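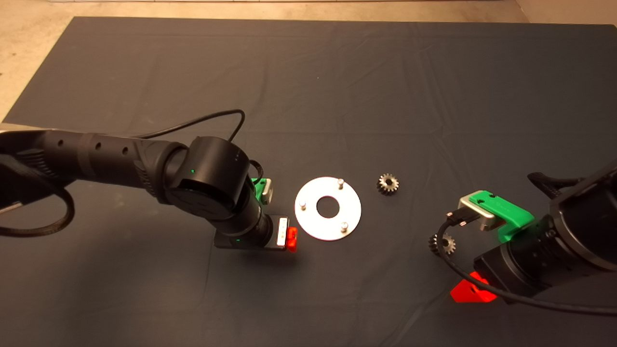
## 4.2 Perception and Planning for the Gear Placement Task

**Figure 3.** The two-arm cell in the gear placement task, as the head camera delivers it to the planner. The base plate with its three pins lies near the left gripper, and two loose spur gears rest on the cloth.

We would like to spend a little time on the perception side of this task, as it took up far more of our attention than we had planned for when the project began. The planner, which we call Clastus, needs to know three things before it will commit either arm to a motion: where the plate is, how it is turned, and where the loose gears have ended up. All three come from the head camera view in Figure 3, with a smaller correction taken from the wrist cameras once a gripper is close.

The plate is the easier part. Its large central hole gives a strong, steady outline, and we fit an ellipse to that first, then look for the pins in a ring around it. The pins form a triangle, so two good detections are usually enough to guess the third, and the guess is then checked against the image before it is passed on. Early versions skipped the check, and we paid for it with a good many gears set down neatly beside a pin.

The gears are harder. They are small, their finish is close in tone to the cloth, and an arm can easily come between a gear and the camera. In Figure 3, for instance, a thin cable from the right gripper passes over one of the two gears and breaks up its outline. Our first detector, carried over from the Rinditz code base, treated a broken outline as two separate parts and would happily plan a grasp for each. We now keep a short memory of where each gear was last seen whole, and a broken outline is matched against that memory before anything else is done with it.

The cloth deserves a word as well. Creases shift the height of a part only slightly, but a slight tilt matters when a gear has to slide down over a pin. Clastus therefore treats the tilt of every gear as unknown until the wrist view confirms it - a cautious rule, and one that costs a little time on each pick.

The detector was trained on 2,000 labeled views collected at our Flarnton lab, starting in February. For each trial the planner receives a fresh scene estimate, proposes up to eight grasps for the chosen gear, and discards those that would bring the two arms too near each other. The remaining grasps are ranked by how far the wrist must turn, which we found keeps the cables calmer than ranking by path length alone. We ran 100 trials with this setup, and roughly 70 of them ended with the gear fully seated. Most of the rest stopped at the pin itself, with the bore resting on the rim - a contact problem that we take up with the force controller in the next section.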